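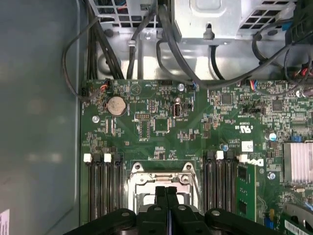

Sprechnotizen: Zugang zu Bildung und Verwaltung für fahrende und binnenvertriebene Familien

Start Programm Vorträge Material Kontakt
Lesezeit: 4 Minuten

Block 1 - Einstieg

Begrüßung kurz halten, Dank an Nuwan Marikar für die Moderation. Gegenstand des Vortrags ist die Meldeadresse als Zugangsvoraussetzung. Diskriminierung im engeren Sinn behandelt Aldo Valentini am Nachmittag, darauf verweisen und nicht vorgreifen.

These gleich nennen: Wer keine anerkannte Adresse hat, fällt aus fast allen kommunalen Leistungen heraus, auch wenn der Rechtsanspruch unstrittig ist. Der Ausschluss entsteht im Verfahren. Das Gesetz selbst sieht ihn meist nicht vor.

Block 2 - Ausgangslage in Plarska

Gemeinde Plarska, zwei Standplätze am Ortsrand, dazu eine Unterkunft in der ehemaligen Ziegelei. Befragt wurden 46 Haushalte. Davon hatten 33 zum Zeitpunkt der Befragung keine gültige Meldebestätigung. Zahlen langsam vorlesen, die Folie ist klein gesetzt.

Begriff klären: "gültig" heißt hier vom Einwohneramt akzeptiert. Mehrere Familien besaßen ältere Bestätigungen, die nach der Umnummerierung der Straße nicht mehr anerkannt wurden.

Folgen in der Reihenfolge der Akte:
- Schulanmeldung nur vorläufig, Zeugnisse werden zurückgehalten
- kein Hausarzt im Bezirk, Behandlung nur im Notfall
- Bescheide gelten als zugestellt, kommen aber nicht an
- Fristversäumnis, danach Neuantrag mit denselben Unterlagen

Beim dritten Punkt länger bleiben. Die Zustellungsfiktion ist juristisch der eigentliche Hebel. Renzo Longo hat dazu die Widerspruchsverfahren ausgewertet, Tabelle im Anhang.

Block 3 - Das Verfahren in Zukine

Vergleichsfall. Zukine erlaubt seit der Satzungsänderung eine Erreichbarkeitsadresse bei einem anerkannten Träger. Träger ist der Verein Briteo. Die Familie unterschreibt eine Empfangsvollmacht, Briteo nimmt Post entgegen und dokumentiert die Abholung.

Ablauf: Antrag, Prüfung durch das Amt, Eintrag mit Sperrvermerk "Erreichbarkeit". Bearbeitungsfrist 40 Tage. Der Sperrvermerk ist umstritten - Kianoush Jafarzadeh sieht darin eine Sonderkennzeichnung, die später gegen die Betroffenen verwendet werden kann. Einwand vollständig wiedergeben. Eigene Position: berechtigt, aber durch eine Löschfrist lösbar.

Falls nach den Kosten gefragt wird: eine halbe Stelle beim Träger, Portokosten gering. Genauere Angaben liegen nicht vor, keine Schätzung abgeben.

Block 4 - Übertragbarkeit

Baluyot hat das Modell geprüft und abgelehnt. Begründung des Rats: fehlende Zuständigkeit. Das Gutachten von Brunello Lombardi kommt zum gegenteiligen Ergebnis, Seite 2 zitieren, dort der Absatz zur kommunalen Organisationshoheit.

Voraussetzungen für eine Übernahme: Satzungsgrundlage, Träger mit festen Öffnungszeiten, schriftliche Vollmacht in der Sprache der Unterzeichnenden. Ohne den letzten Punkt sind Vollmachten in Plarska bereits für unwirksam erklärt worden.

Block 5 - Forderungen und Diskussion

An die Gemeinden: Zeugnisse unabhängig vom Meldestatus aushändigen. Das geht sofort und ohne Satzung.
An das Land: einheitliches Formular, Löschfrist für Sperrvermerke.

Rückfrage zur Repräsentativität ist zu erwarten. Antwort: Vollerhebung an drei Standorten, keine Stichprobe, keine Hochrechnung auf andere Gemeinden. Die zweite Erhebung läuft im November.

Handzettel liegen am Ausgang. Übergabe an Valentini.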